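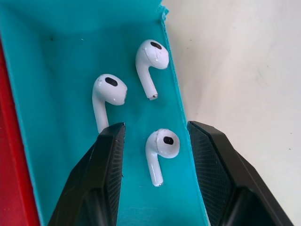 marlowe_k
So I need opinions on sleeping next to a snorer, because my husband has gotten so much worse since we moved and I'm losing it. We've tried the nose strips, we've tried the wedge pillow (he slid off it like a kid on a playground slide), and I've been going to bed with earbuds in and rain sounds on. I'm a side sleeper, so you can guess how that goes. Mine are the white kind with the short straight stem, same style as the ones in the turquoise tray up there, and by 3 in the morning the stem is digging into my jaw and the round part feels like a pebble in my ear. Has anyone found something flat? I was looking at the Usel headband but 80 bucks for a stretchy headband seems nuts.

pinecone65
I have the Usel! Had it since last October. It's comfy, I'll give it that, and the speakers are thin enough that I forget about them. But it doesn't block anything by itself, it just plays your rain on top of his snoring, so you end up with the volume way up and then you can't hear your alarm. Plus it's hot in the summer. I still wear it most nights so I guess that's a yes??

Réjean MacDonald
Foam plugs. A big tub costs less than dinner out and you can lie on either side. Roll them thin, pull the top of your ear up and back, slide it in and hold it there until it puffs up. Most people who say foam doesn't work are just parking it in the doorway.

dottie_in_the_attic
Disagree with Réjean, sorry. I used foam every night for two years and had to get my ears cleaned out by the doctor twice, and my left one still itches. Wax plugs never did that to me. They're gross and they pick up hair but they sit flat.

Réjean MacDonald
Were you using fresh ones? I know people who keep the same pair going for a month.

dottie_in_the_attic
Yes I was using fresh ones, thank you.

tuck_n_roll
Can we talk about the husband though? My wife made me do a sleep study after I'd snored for years and I had pretty bad apnea. The mask took some getting used to but I don't fall asleep at red lights anymore. If he's gotten worse all of a sudden I'd get him checked before I spent a dime on headbands.

marlowe_k
He says he's fine, he says it's the dry air in this house. But yeah, he does kind of stop and gasp sometimes. I'll call and make the appointment myself, he never will.

pinecone65
The gasping is what my dad did. Please call.

marlowe_k
OK, calling in the morning. Dottie, which wax ones do you buy? And do they come out in one piece?

dottie_in_the_attic
Store brand, whatever's there. Mostly one piece. Don't push them down in, just flatten them over the opening, and tie your hair back first.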